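4.2 Toasting as a use for older bread

The household survey was carried out in Etville and asked residents how they bought, stored and used sliced bread. Completed forms were received from 741 households. Of these, 200 also kept a bread diary for 7 days, starting on a Sunday. The diary recorded each slice eaten, frozen, fed to animals or thrown away, together with the age of the loaf in days.

Toasting was closely tied to the age of the bread. Slices from a loaf opened the same day were mostly eaten plain, while slices from older loaves were mostly toasted. Households that owned a toaster reported throwing away fewer end slices than households that used a broiler or a skillet. The difference remained when household size was taken into account, although it was small among people living alone. We cannot say from these data whether the toaster changed the habit or whether people who dislike waste are more likely to own one.

Two-slot models were the most common type (Figure 3). Four-slot models were found mainly in homes with children. Several respondents noted on the form that bakery loaves cut by hand did not fit the slot and were therefore left to go stale. This complaint was more frequent among customers of the Lehtinen bakery, which sells its rye unsliced, than among buyers of the packaged Zandetti loaf.

Freezing was less common than expected. Some 1,000 slices in the diaries were marked as frozen, and most of them were later toasted without thawing. Respondents who did not freeze bread gave lack of space as the main reason, followed by a belief that frozen bread loses its taste. The earlier Rundix study of rural kitchens reported a similar pattern, but it did not separate sliced from unsliced bread and the two sets of results should be compared with care.

Storage in a refrigerator was recorded separately and is treated in Section 4.3.

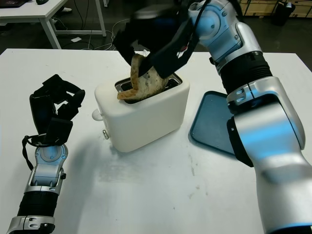
Etville, June
Figure 3. Slice of toasted bread at the slot of a white two-slot toaster. The crust is golden brown and the inside is lighter and speckled.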